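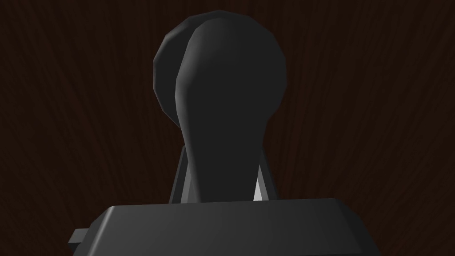
Wrist cam, sim door task. Dark grey on dark timber, good luck!

Posted in: Teleop & Demos > Simulation

gollavitz_fan
Six evenings in and I'm loving this! I'm driving the sim arm with a gamepad and recording demos for the door task, 44 saved so far. My trouble is the wrist view up close. Once I'm in near the wood I lose all sense of depth and end up steering by feel. Do you lot record from the wrist view alone, or add a second camera?

Tobias Szabo
Great task to start on. I'd add a side view for the driver only and keep training on the wrist colour stream. My first 100 demos were rubbish until I slowed the approach down – the policy copies every wobble you make.

rendulstead
Disagree with Tobias there. If you can see something the policy can't, you'll make moves it has no way of learning. Drive from the wrist view and practise more.

gollavitz_fan
Fair point, hadn't thought of it like that. My open-gripper approach is below, lever pointing straight down. Would you go in from here?

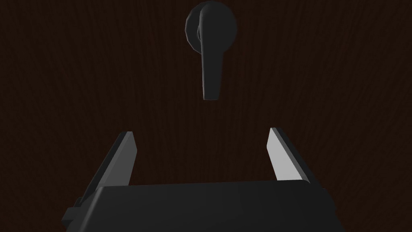 Fingers open, still short of the handle

dwivedi_k
Love it, that's a lovely spot to go in from! You've got the lever lined up with the gap, so I'd come straight up and leave the wrist rotation alone until you're around it. Try a brighter door texture too, your fingers will stand out heaps better.

Tobias Szabo
Still backing my side view :) but yes to the texture. Maybe record two batches, one each way, and compare?

gollavitz_fan
Doing exactly that tonight – will post both batches in the Cirnside thread!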